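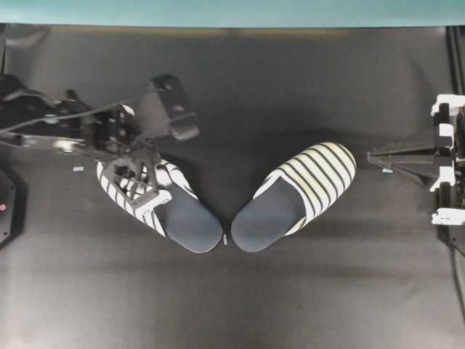
Figure 1. Two-arm handling of a pair of striped slippers on a dark gray work surface.

4.2 What the guideline leaves out

The Pendach guideline asks that any two-arm task be reported with a success rate over at least 200 trials. We doubt that this tells a reader much. A slipper gripped near the heel and a slipper gripped at the toe both count as a success if the item ends up in the right place, and the rules say nothing on how far the sole may bend on the way. Of the 23 reports we read for this section, only 2 gave any limit on grip force. 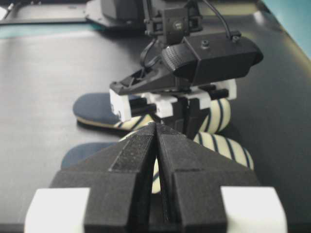 The clause on shared workspace is weaker still. It sets a minimum distance between arms "during normal operation" and then exempts handovers, so the rule lapses at the point where contact between grippers is most likely. Bratent's checklist repeats the wording without comment. We could find no test behind the distance chosen, and a revision promised for September does not mention one.

Lifting a pair as a single load gets 5 lines in an annex.
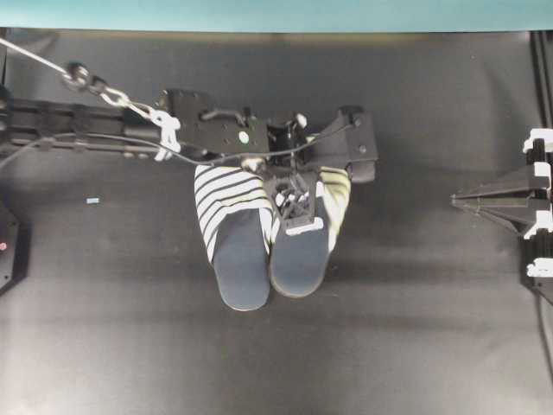
Siham Bataineh objected, on reading a draft, that a loose rule still gives labs a common starting point and that stricter limits would mostly go unread. She may be right about the reading. We remain unconvinced that a rate with no stated grip, force or clearance can be compared across labs.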